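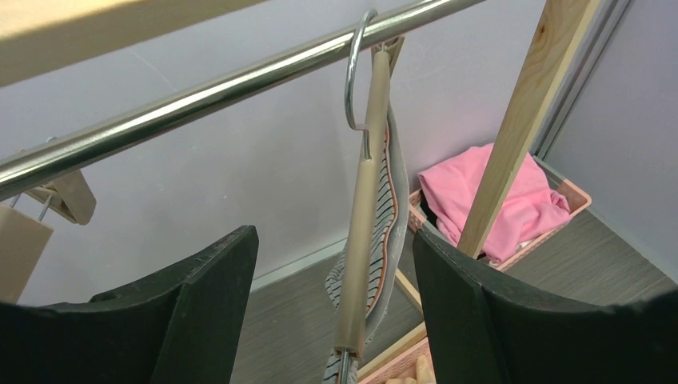

Fodlow FAQ

Is it faster than doing it by hand?
No. Next question.

Why hangers?
Lukian picked them in May. Hooks on a rod sounded easy, and the rest of us believed him.
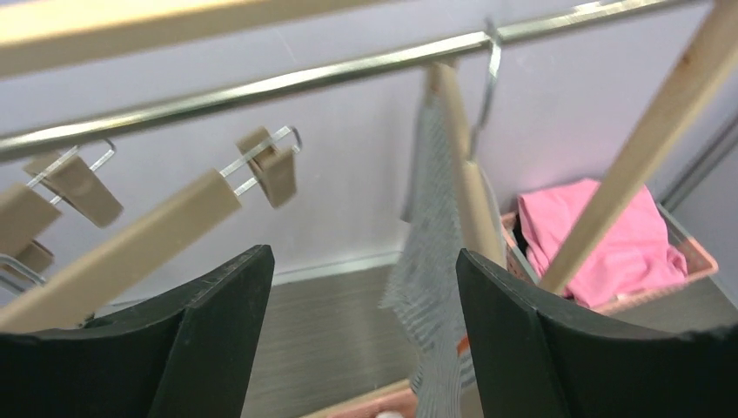

How many attempts have you logged?
2634, plus the ones Nhyira refuses to count.

Can I run the arms?
Yes, after 21 supervised tries. 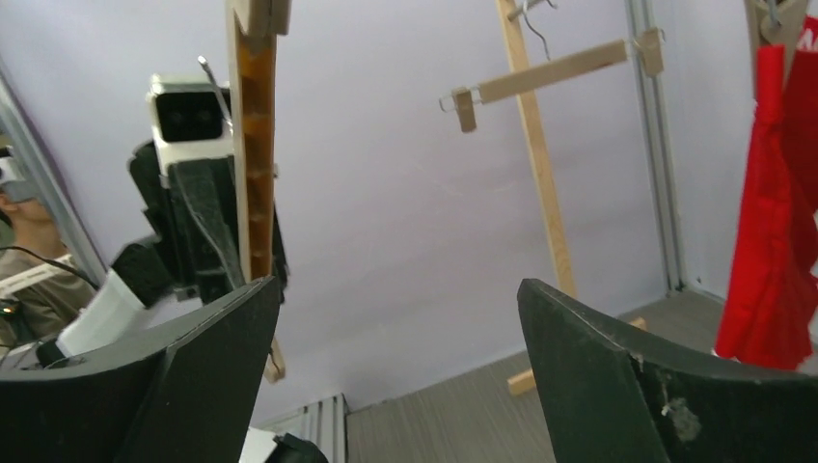 Do you sell kits?
No — we can barely keep one going.
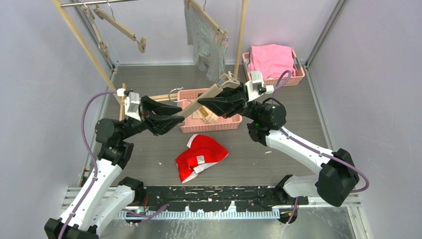

Jeferson Camargo: Mine grabs the rod every time and lets go of the hanger. Did you slow the wrist down or change the grip?

Both. Wrist first.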